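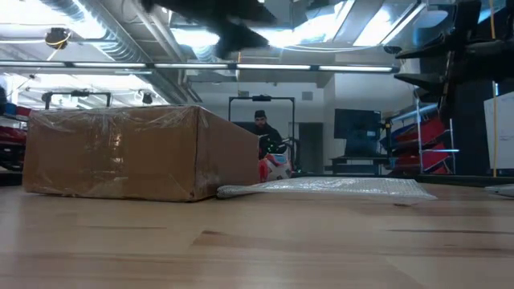 Erdal Ekinci wrote to ask why bubble wrap pops. Each bubble is a small pocket of air shut between two sheets of plastic. Squeeze it hard and the air has no room, so the plastic tears with a snap.

When a box gets bumped, the air squashes a little and takes some of the push. Less of it reaches the cup or toy inside. For something that breaks easily, use 3 or 4 layers.

Stretch film works another way. It clings to itself and helps keep a box closed and clean.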